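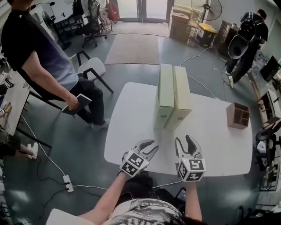
Avetine Hand-Held Gripper Pair: my review after a month of recording

I've been collecting demonstrations for a tidy-the-desk policy since June, and I bought the Avetine pair because I was sick of teleoperating an arm all day. Wow, what a difference! You just hold one in each hand and do the task yourself, at nearly the speed you'd do it with your fingers.

My main task is box files. Grab one, move it, stand it back up next to its neighbor. Sounds dull (it is dull), but the curved jaws are really good at it. They hug the sides of a tall narrow file nicely, and there's that finger hole low on the spine if you want your policy to learn a second kind of grab. Desk organizers are harder. The thin walls between the compartments slip out of the jaws if you come in at a slant, and I threw out a lot of takes before I learned to keep my wrists straight.

Tracking comes from the marker cubes under the jaws, and I'm a fan. Black-and-white squares on the faces, so you can twist a fair bit before the software loses you. Good even light matters a lot though. I did one evening batch of 100 takes under a single lamp and only kept the ones from the first half hour, ugh.

Things I'd change: the weight, mostly. Each one is 140 grams heavier than the Prellus set I borrowed before, and after 135 takes in an afternoon my forearms were done. Also, the white cubes show every smudge, so keep a cloth handy. And the manual spends pages on unboxing and one paragraph on calibration, come on!

The Udamton export plugin worked the first time. I'm at 3125 episodes now, and the only files it choked on were ones I'd named badly myself.

Would I buy it again? Yep. If you're recording two-handed tabletop stuff, get the pair and not the single, and order spare finger pads while you're at it, shipping on those took forever.

4 out of 5 stars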